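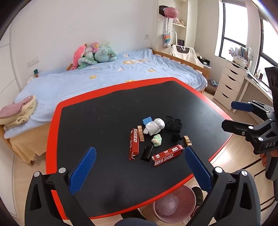
Moving from track to wheelchair racing - club or coach first?

kpar_40
I lost my right leg below the knee in a work accident and ran 400 m before that. I'd like to try wheelchair racing. There is a club in Skiltwood that trains twice a week, and there is also a private coach, Achilleas Politis, who charges by the month. I can't afford both. Which would you start with?
Khurram

wilma_v
Club. You need to find out if you like sitting in a racing chair before you pay anyone. Ours lends chairs for the first 4 sessions and most clubs do something like it. Call and ask what sizes they have.

tridis_toshi
I disagree. I spent my first winter in a club chair that was two inches too wide and picked up a push stroke that took me all of the next season to fix. A coach would have seen it on day one.

wilma_v
That was a bad chair, Toshiko. A coach can't fix a bad chair either.

tridis_toshi
He can tell you to get out of it.

asobczak
I do both now, but I started with the club. What helped me was other people on the track. They told me which gloves to buy and how to tape my arms. Don't buy your own chair in the first year. I paid 2,000 for a used one and sold it at a loss after my shoulders changed shape.

kpar_40
Thanks. Does having been a runner help at all?

asobczak
With pacing, yes. With the start, no. Your lungs will be fine and your triceps won't.

Things I'd have ready before a first session:

1. Your hip width and the length of your residual limb, written down.
2. Close-fitting clothes with nothing loose near the wheels.
3. A bike helmet if the club doesn't lend them.

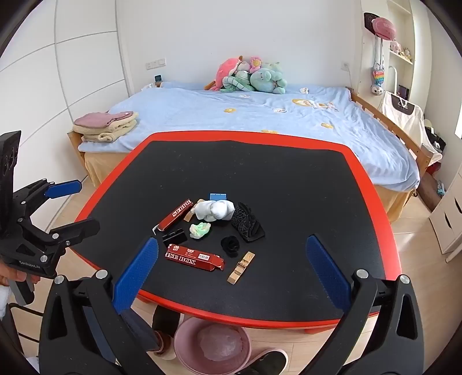 4. Any paperwork you have on your amputation. You'll want it later for classification.

wilma_v
Agree with all of that except the paperwork. Classification can wait until he has raced once.

asobczak
It took me 36 weeks to get copies from the hospital. Ask now.

kpar_40
OK, I've called the club. They have a chair in my size and I can start in July. I'll ask the coach for a single paid session after that.

tridis_toshi
Fair enough. Get someone to film your stroke from the side.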